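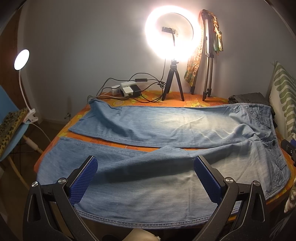 Photo : Tanner Desjardins

Plier les jeans (et arrêter de les empiler n'importe comment)

Rentrée de septembre, armoire pleine à craquer, étagère du bas qui penche. Je m'y suis remise jeudi soir. Je note ici ce qui marche chez moi, dans le désordre, vous piochez.

Le lit d'abord

On plie sur le lit. Pas sur les genoux, pas debout contre la porte de l'armoire, pas sur le coin de la table à côté du beurre. Drap bien tiré, couette roulée au pied ou par terre, et le jean étalé en entier. Un drap de couleur vive aide bien, je trouve : denim clair sur drap orange à fleurs, on voit tout de suite le bord, la couture, l'ourlet qui rebique. Sur mon vieux drap bleu marine avec un jean brut je pliais à tâtons.

Lit trop mou ? Une planche, ou une grande planche à découper propre glissée sous le drap. Table à repasser si vraiment rien d'autre, mais trop étroite pour les grandes tailles, la jambe tombe, on recommence.

Avant de plier

Vider les poches. Toutes. La petite aussi, celle dans la poche de devant. Ticket de caisse lavé = peluches blanches dans toute la machine suivante.

Poches à rabat : remettre le rabat à plat, bouton fermé s'il y en a un. Un rabat plié de travers garde sa marque pendant des semaines et ça se repasse mal à cause des épaisseurs.

Fermeture remontée, bouton fermé. Sinon la braguette s'ouvre dans la pile et les dents accrochent la maille du dessus. Un pull gris y est passé chez moi, paix à son âme.

Lisser à la main, de la ceinture vers l'ourlet, paume bien à plat. Les faux plis des cuisses partent presque tous comme ça si le jean n'a pas attendu trois jours dans la corbeille. S'il a attendu : un coup de vaporisateur d'eau, cinq minutes, on relisse.

Le pliage de base

Jean à plat, ceinture d'un côté, jambes bien droites de l'autre.

Rabattre une jambe sur l'autre, poches arrières vers l'extérieur. Aligner les ourlets, pas les genoux. Les genoux ne tombent jamais pareil, surtout sur un jean porté.

La pointe de l'entrejambe dépasse : la rentrer vers l'intérieur pour avoir un rectangle. C'est LE geste que tout le monde saute et après on s'étonne que la pile soit bancale.

Remonter l'ourlet jusqu'à deux doigts sous la ceinture. Pas plus haut, sinon bourrelet.

Plier encore en deux pour une étagère, en trois pour un tiroir. En trois le paquet tient debout tout seul. Si il s'écroule, trop lâche, on refait.

Mes tiroirs sont larges de 62 cm. J'y range les jeans debout, tranche vers le haut, et on voit tout d'un coup. Avant, piles de six, et toujours celui du dessous dont on a besoin.

Denim épais

Les bruts et les doublés ne se plient pas en trois, ils se rouvrent. En deux, puis roulés depuis l'ourlet, ceinture en dernier. Ou bien suspendus par le bas avec des pinces, le poids de la ceinture tire les jambes et ça défroisse tout seul. J'ai des cintres Silside à pinces caoutchoutées, rien à dire, pas de marque sur le tissu. Les pinces métal nues, non, ou alors un bout de feutrine entre les deux.

Slims et stretch

Ne pas suspendre mouillés, ça s'allonge. Séchage à plat, sur l'étendoir, en travers de plusieurs barres. Pas de sèche-linge si vous tenez à l'élastane. Pliage normal ensuite, en trois sans forcer.

Shorts et jupes en jean

En deux dans la longueur, pointe rentrée, en deux dans la hauteur. Terminé. Je les glisse devant les pantalons dans le tiroir l'été, derrière l'hiver. Les jupes à boutons, boutonnées jusqu'en bas ou elles baillent.

Le lavage, vite fait

À l'envers, toujours. 30 degrés, essorage moyen. Pas d'adoucissant sur le stretch. Les clairs délavés avec les clairs, les bruts tout seuls les premières fois, une cuillère de vinaigre blanc au rinçage pour l'odeur (la couleur, on me jure que ça la fixe, je n'ai rien vu de flagrant).

Les secouer fort en sortant du tambour, tirer sur les coutures des côtés, les pendre par la ceinture. Un jean bien pendu, c'est la moitié du repassage en moins. Les ourlets épais sèchent en dernier, pincez-les entre deux doigts avant de ranger. Encore frais et un peu mou = on attend. Un seul jean humide et toute la pile sent le renfermé.

Tache de gras sur la cuisse : savon de Marseille à sec, frotter, laisser une nuit, machine. Encre : alcool ménager sur un chiffon blanc, tamponner, essayer d'abord à l'intérieur de la ceinture. Herbe au genou, pareil que le gras mais deux fois.

Trier en même temps

Tant que le jean est étalé, on regarde. C'est le bon moment, une fois plié on ne regarde plus.

Entrejambe usé : passer la main dedans et tendre le tissu. Si on voit le jour, pièce thermocollante à l'intérieur plus quelques points, tout de suite, avant le trou. Les zones blanchies sur les cuisses, c'est souvent le délavage d'origine, pas grave. Blanchi ET fin sous les doigts, à surveiller.

Ourlet qui lâche : fil spécial jean, aiguille 100, machine lente. À la main ça va aussi mais prenez un dé, j'insiste.

Bouton qui tourne : un bouton à clouer de rechange se pose au marteau sur une chute de bois. J'ai un sachet Esora dans la boîte à couture, il en reste encore.

Pas mis depuis l'hiver d'avant : sac à donner. Fermé, dans l'entrée, pas au fond de l'armoire où il vivra dix ans. J'avais 27 jeans pour la maison entière en commençant. Oui. Les genoux troués partent au bricolage : maniques, pièces, petits sacs à pinces à linge. Les poches arrière décousues et recollées sur l'intérieur d'une porte de placard, très pratiques pour les ciseaux et le mètre.

De la lumière

Le denim foncé se trie très mal sous un plafonnier jaune. Noir délavé, bleu nuit, gris, tout pareil. Une lampe blanche posée près du lit, même une lampe anneau sur son petit trépied, et les taches oubliées ressortent. Les bouloches aussi. Éclairage de côté plutôt que du dessus, on voit mieux le relief du tissu et les plis.

Multiprise : la garder vers le mur, pas sous le linge. Et la débrancher avant de s'asseoir dessus... vécu. Pareil pour les chargeurs qui traînent, on les enlève avant d'étaler quoi que ce soit de grand, sinon on plie le câble avec.

Les foulards tant qu'on y est

Un foulard jeté sur un pied ou un dossier de chaise, ça dépanne pour la journée. Pour ranger : plié en quatre dans la longueur, puis noué lâche sur un cintre. Un par cran. Ou roulés dans une boite à chaussures, à la verticale. Les imprimés fins, pas au soleil. Attention aux parties rugueuses des pieds métal, ça tire des fils.

Le rangement lui-même

Séparateurs de tiroir Prumitz chez moi, 59 cm, recoupés à la scie à métaux pour la profondeur. Un carton rigide enroulé de papier fait le même boulot, j'ai tenu deux ans avec.

Étagère : pile de cinq maxi, pliure vers soi, jamais les tranches. Plus joli et surtout on attrape le bon.

Ordre : clairs à gauche, foncés à droite. Ou par personne. Mais pas les deux à la fois, j'ai essayé, ça tient une semaine.

Valise : les jeans au fond côté roulettes, roulés, ceintures alternées gauche droite pour que ça reste plat. Chaussettes dans les creux. Housse de compression Shukla pour les pulls, pas pour les jeans, le denim ne se comprime pas et on ressort des plis en accordéon.

Petits trucs en vrac

Savon sec dans le tiroir, emballé dans un mouchoir. Changer quand ça ne sent plus.

Fermeture qui coince : mine de crayon sur les dents, monter descendre plusieurs fois, essuyer.

Bouton métal qui déteint sur le ventre : une couche de vernis incolore à l'arrière, laisser sécher la nuit.

Jean raidi par le séchage dehors : dix minutes roulé dans une serviette humide, ou on le porte et ça passe.

Marque de pliure sur la cuisse : suspendu dans la salle de bain pendant la douche.

Ourlet qui tourne tout le temps : pince à linge pendant le séchage, des deux côtés.

Étiquette de ceinture en cuir : laver à l'envers ne la protège pas toujours, baume incolore une fois par an.

La prochaine fois les draps housses, j'ai enfin une méthode qui ne finit pas en boule. Enfin presque.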